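2021-04-30
Packet seal leak checks, shelf storage set

Continuing from the Drulex bag work. Question for this set is whether the fin seal or the end crimp goes first when snack packets are stored upright and handled daily. Retail packets, mixed makers, kept in the two-tier rack on the white counter.
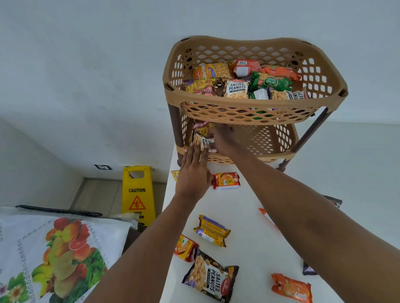
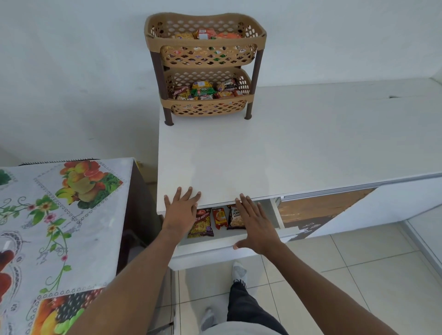
Two-tier rack with packets, both views.

Method

Vacuum chamber with water, lid gauge zeroed before each packet. Packet held under the mesh, pump on, pressure brought down slowly, hold 30 s at the set point. Steady bubble stream from one spot = leak. Scattered bubbles in the first few seconds are air trapped in the crimp folds; ignore. Mark the spot with grease pencil before venting, the packet collapses on vent and the spot is hard to find again.

Dye follow-up on anything that leaks. Cut the packet open on the side away from the mark, empty it, wipe the inside dry, run dye along the seal with the fine pipette, wait, look from the outside under the ring light. Oily product leaves a film that stops the dye from wicking. Wipe twice for nuts.

Chamber notes

Gasket was replaced with the Plutau one. Holds better than the old one but needs a light smear of grease or it creeps at the corner by the hinge. Pump oil at 540 h on the counter, change is due at 2000. Water left standing overnight gives fewer stray bubbles than fresh tap water. Fill the evening before.

Results so far

Leaks found are all at the place where the fin seal crosses the end crimp. Four layers there instead of two, and the jaw has to bridge the step. Dye shows a narrow channel right beside the step, on one side only. No leak yet along a straight run of fin seal. Same pattern Ní Mhurchú reported on the Gritunau line, though theirs was a heavier film, so the step was larger.

Pillow packets with a lot of headspace strain more at the set point and may be opening channels that were closed in storage. Need a restrained run with the flat plate to separate the two. Nighat Kakakhel has the plate, spacer is still the wrong thickness.

To do

- Restrained run, same set point, same hold.
- Section one crossing and mount it. Try the slow resin, the fast one got hot and wrinkled the film last time.
- Ask Drulex for jaw pressure and dwell on their samples.
- Repeat the storage set in August when the room is warmer.
- Relabel the dye bottle. The date has rubbed off.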